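**Re: [jikmont-residents] Shared kitchen - does the microwave need replacing?**

Hello all,

Sorry to be slow with this, I've been meaning to write since the January 2024 meeting and then my sister came to stay and the days went.

Sérgio Cardoso wrote:

> Several people have asked whether we should get a new microwave for the
> ground floor. I've heard that the light has gone and that the glass plate
> is missing. Holent have one on offer and I could pick it up in February.
> Any objections?
>
> Sérgio

It's very kind of you to offer, Sérgio, but do hold fire for a bit! I went down last night to warm up some soup and had a proper look while I was there. The light comes on when you open the door, and the plate is back in its place - I think it had been left in the cupboard with the baking trays, so perhaps that's how the story started. My soup came out lovely and hot after five minutes on a low setting, and the plate went round without any of that grumbling noise we had before Christmas.

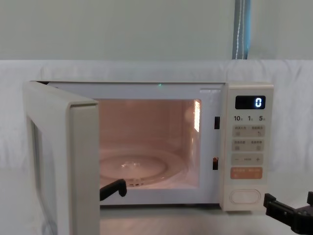 *The kitchen microwave with the door open, light on and glass plate in*

I'd be happy to keep it for another year and put the money towards the kettle, which really is on its last legs. If anyone does take the plate out to wash it, please pop it straight back in afterwards, and sit it down on the middle bit so it turns freely.

Warm wishes to everyone, and thank you to whoever left the lemons,

Jaime Cardoso
Flat 6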